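Speaker Notes: Preparing Club Teams for Away Tournaments
September
By Þröstur Bech, Stonduvley Volleyball Association

Good morning, and thank you to the Belhaj regional office for the invitation. These notes accompany the talk on tournament preparation for club volleyball teams. Coaches may copy them for their own staff.

Opening point. The association now has 1030 registered players. Most of them will travel to at least one away tournament this season, and for many it will be the first time they play several matches in a single day. Training plans should reflect that well before the entry form is sent.

Pause here for the tournament schedule.

Match load. At the Plinetora Cup last season, our senior women played four matches in one day. The middle blockers made 146 jumps between them in the final match alone, according to our own bench count. Coaches are asked to keep such a count for every player in the front row and to bring it to the next training session.

Substitutions. A team that names its full squad should use it. Reserve setters in particular need time on court in the pool stage, when a lost set can still be made up. Tell players the plan the evening before - it is hard to take in such news during the warm-up.

Rest between matches. The association recommends 60 minutes off the court where the schedule permits. Players should eat lightly, change their shirts and stay out of the stands for part of that time.

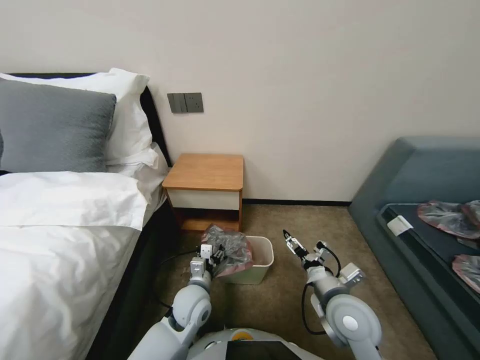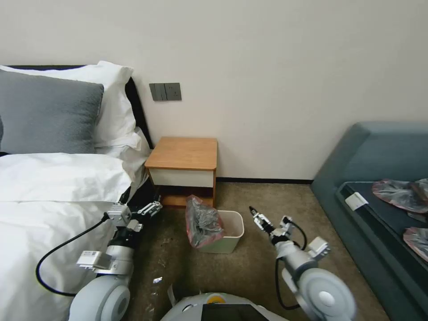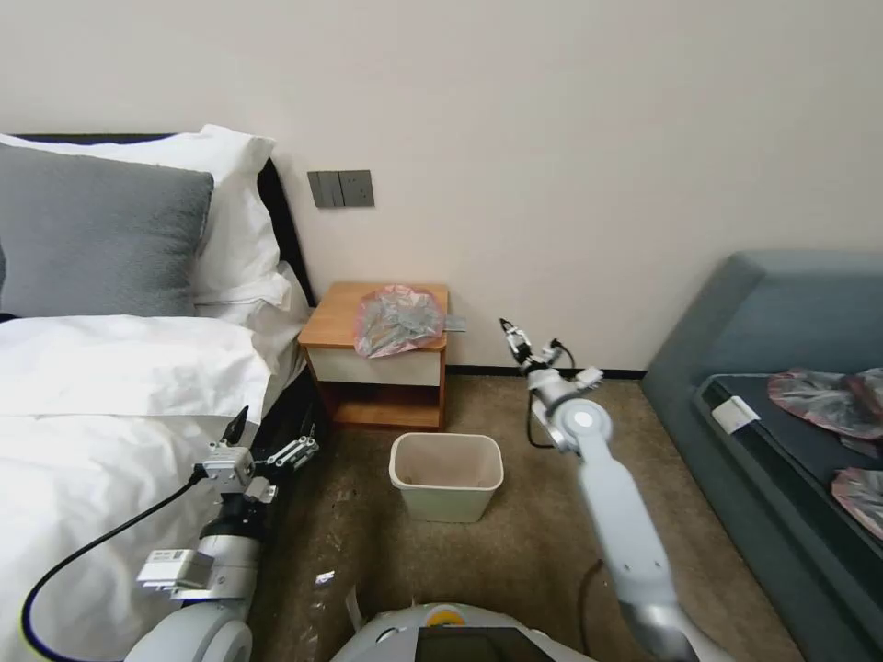 How early should a team arrive at the hall before its first match? The association asks teams to be in the building 80 minutes before the first serve, with the team list already signed by the captain.

Serving practice. Halls differ in ceiling height and in the space behind the end line. Players with a jump serve should test their full approach on both sides of the court during the warm-up, and the coach should note any side where the approach must be shortened.

Closing item. Entry forms for the Zavar Indoor Tournament are at the registration desk until noon. Questions on player transfers will be taken in the afternoon session.

Related items
Zavar Indoor Tournament: Pool Draw
Bench Count Sheet for Front-Row Players
Referee Course: Places Still Open
Plinetora Cup: Match Reports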